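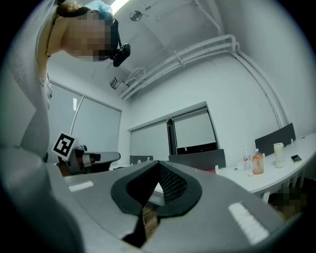
Figura 2 – Operador com unidade de cabeça e pinça manual com marcador no topo, vistos a partir da outra pinça.

4.3 Preparação do posto e regras de utilização das pinças manuais

Esta secção aplica-se às pinças manuais Arkier usadas aos pares. Leia-a antes da primeira sessão, mesmo que já tenha trabalhado com o modelo anterior.

Antes de ligar

1. Acenda a iluminação do teto e baixe os estores. A luz direta do sol nas janelas provoca reflexos que prejudicam a leitura dos marcadores.
2. Coloque a touca e, por cima, a unidade de cabeça. Aperte a correia até a unidade não deslizar quando inclina a cabeça para a frente.
3. Verifique se o marcador quadrado está bem fixo no topo de cada pinça. A margem preta tem de estar inteira, sem riscos nem dedadas.
4. Limpe a lente de cada pinça com um pano seco. Não use álcool.
5. Abra e feche as garras até ao fim do curso. O movimento deve ser contínuo.

NOTA: Se a margem do marcador estiver danificada, substitua o marcador completo. Não o retoque com caneta.

Durante a sessão

6. Segure as pinças à frente do corpo, abaixo do peito, e espere pelo sinal sonoro.
7. Mantenha os marcadores virados para cima e evite cobri-los com a manga. As mangas compridas devem ficar justas no pulso.
8. Não cruze os braços nem passe uma pinça por cima da outra. Se acontecer, volte à posição inicial e repita o gesto.
9. Faça uma pausa a cada 20 minutos – pouse as pinças no suporte, nunca no chão.

CUIDADO: Não introduza os dedos na abertura entre as garras com a unidade ligada. Risco de entalamento.

CUIDADO: Mantenha líquidos e objetos pessoais fora da zona de trabalho. Garrafas, copos e telemóveis podem ficar numa mesa lateral, desde que o operador não tenha de passar as pinças sobre ela.

Privacidade

10. Informe quem estiver na sala antes de iniciar a gravação. Os rostos são desfocados antes de o material sair do posto.
11. Vire para baixo os ecrãs e documentos com dados pessoais.

Registo

No fim da sessão, preencha a folha Premo com o número do posto, o nome do operador e as falhas observadas. Os desvios a estas regras são comunicados a Silvia Sýkora; na sua ausência, a Wayne Fehr. A lista de peças de substituição é revista em fevereiro.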